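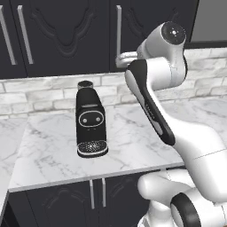 How many juniors played in the Costen winter netball program this season?

Final registrations closed at 1,073 players across all age groups, from the under-eights to the under-seventeens.

Progress report to the Kereama Community Sport Fund
Second report, Minley and Costen Junior Netball
February 13, 2019
Prepared by Sota Okabe, program coordinator

Registrations and teams

The grant agreement asked us to run junior netball at two centres, Costen and Minley. Both ran for the full season, which finished in September. Minley started two weeks late while the court lights were being rewired, and we made up those rounds with midweek games.

The under-tens grew the most. The under-seventeens at Minley did not have enough players for their own competition, so they travelled to Costen on Saturdays. Parents shared the driving. We would like to have a bus next season and have asked for a quote, but it has not come back yet.

Coaches and umpires

We trained 52 new coaches and umpires. Most are parents, and a few are older players who wanted to umpire the younger grades. The beginner course was shortened from two evenings to one after several people could not make the second night. The written part is now done at home and handed in before the first game.

We are still short of umpires for the early games at Minley. On four Saturdays coaches had to umpire their own teams' matches. We had two complaints about this and replied to both in writing.

Spending

Uniforms were supplied by Clolex at $2,753, including the replacement bibs for Minley. We had budgeted $3,000 for this line. The remainder has been kept for goalpost padding, as agreed by email with your office.

Court hire at Costen went up mid-season. We covered the increase from canteen takings and are not asking for it to be added to the grant.

Injuries and safety

There were no serious injuries. Rolled ankles were the usual problem, mainly on the outside court at Minley, where the surface has lifted near the western goal circle. The council has inspected it and marked the area for repair. Until that is finished we will not be using that court for matches.

Next period

Registration for the coming season opens online at the end of the month. Grading will be held at Costen only, with a separate afternoon for new players. The final report will include the audited accounts and the results of the parent survey.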